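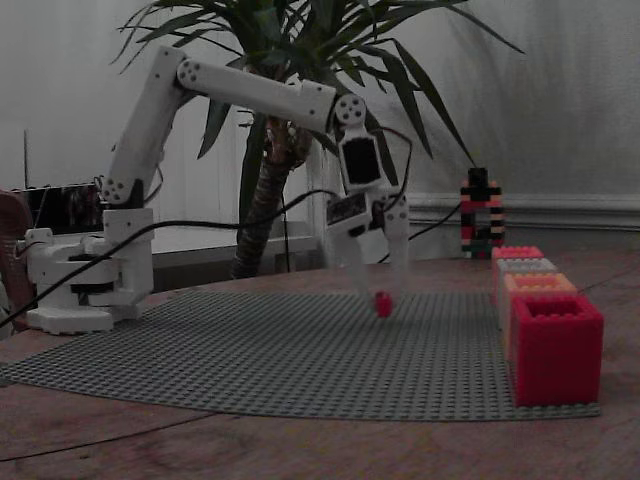
How many times do you have to show a robot something before it gets the idea? Fewer than most of us would guess, if the showing is done well, and at Drindidden they have got it down to 116 goes for a simple sorting job.

Home News Features Science Letters Subscribe

Nov 5, 2022
30 shares | 138 comments

I had expected a laboratory, I suppose, with a heavy door and somebody asking me to sign things. What I got was a round wooden table with a palm-like plant behind it, a cup of very good tea, and Thulani Chauke talking happily about toy bricks for most of the afternoon.

The arm is white and built from 3D-printed segments, with a two-fingered gripper at the end, and the task is one any toddler would recognise: pick up a small block and drop it into a container. The containers are made of bricks too, red, orange, light grey and pink, lined up along a big studded baseplate.

The method, which the team calls Warnau, is learning by demonstration. A person guides the arm through the job, the computer records every joint as it moves, and a model is trained to copy what it was shown. Plenty of groups do this (and very well, too!), but Chauke and his colleague Bongani Botha wanted to know whether untidy demonstrations might help. So they let people hesitate, miss and try again - and they kept the lot.

Back in August they compared it with a set of 1,000 spotless recordings, and the smaller, scruffier set did just as well on blocks placed in new spots. "I made Bongani run it again," Chauke told me, "and then I ran it again myself."

Comments (138) Share Print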